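Jekberg round table, oiled finish
Flekwood Furniture

Jekberg is a round table for small kitchens and for rooms where people need to pass on all sides. The top is solid wood, joined from wide boards, and the legs go in without metal brackets. Two persons can carry it up a normal staircase if the legs are taken off first.

The shape came from a wish of our customers. Many of them told us that they hit the hip on the corner of their old table every morning. Our designer Vicente Cisternas drew a top without corners, and he made the edge soft so the arm can rest on it during a long dinner. 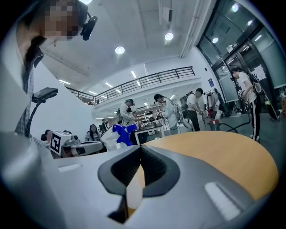
Round wooden tabletop with rounded edge, warm orange-tan finish.

The finish is a hardwax oil, put on in 2 coats with one night of drying between. It is not a lacquer, so you will feel the wood under the hand. With the years the color becomes a little deeper, and faster if the table stands near a window. We advise to turn the top a quarter each season in the first year.

Care
Wipe with a damp cloth and dry after. Please do not leave wet glasses overnight. For small scratches, sand lightly along the grain with 300 grit paper and rub in a thin layer of the Kanine care oil (sold separately). Old cloths with oil must be laid flat outdoors to dry, they can catch fire when they are folded.

Delivery
Made to order in 7 weeks. The top comes in one box and the legs in another. Sometimes the boxes arrive on different days, so please wait for both before you write to us. The key for the leg bolts is taped inside the leg box.

Goes well with
Mahama stool, same oil, seat in the same wood. The stools can be stacked, but not more than over 2 high, as the feet will mark the seat below.

Wood samples are free. Write us your address and which finish you want to see.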